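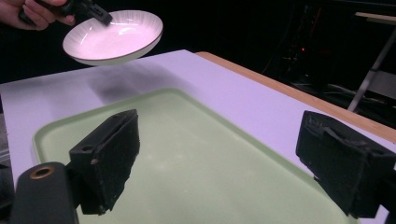 A white bowl with a thin dark brown rim, held above a pale tabletop.

The Small Claim
By Mayu Aoki

My landlord at the Yagi building kept my deposit for what he called "atmospheric wear." I had lived there four years and had, I admit, breathed.

The deposit was $800. A lawyer I phoned said she would be delighted to help and that her retainer was $3000. I did the math on the back of her own brochure and decided to represent myself, a phrase that sounds braver than it feels when you are looking for parking at the county courthouse in December.

Small claims court is where Americans go to be furious on a budget. The filing fee was $25. The clerk stamped my form, looked at the amount, looked at me, and asked if I had tried writing him a letter. I had written him three. The last one used the word "forthwith."
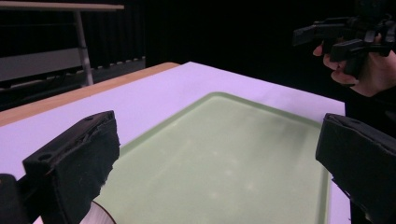
Most of the waiting is done in a hallway. Ahead of me was a dispute between Culum, a dry cleaner, and a man who held up one very small sweater the whole time he was out there. Behind me, two brothers were suing each other over a boat and sharing a bag of chips.

I had brought a binder with tabs. Anqi Tian, a tenant counselor who runs a free clinic over on Terkar Street, had told me that judges like dates, receipts and people who stop talking. I was strong on the first two. She also told me to print my photos, as a phone passed up to the bench tends to come back with a text from your mother on it.

My landlord brought a folder containing one sheet of paper. It was an estimate from Sodus Painting for a room my apartment did not have. The judge read it twice and asked him where the den was. He said it was more of a concept.

We were done in less time than it took to find the restroom. She awarded me $799, having knocked off a dollar for a mailbox key I had lost and, under oath, remembered losing. The check came in March 2024, made out to "Mayo." My bank took it anyway.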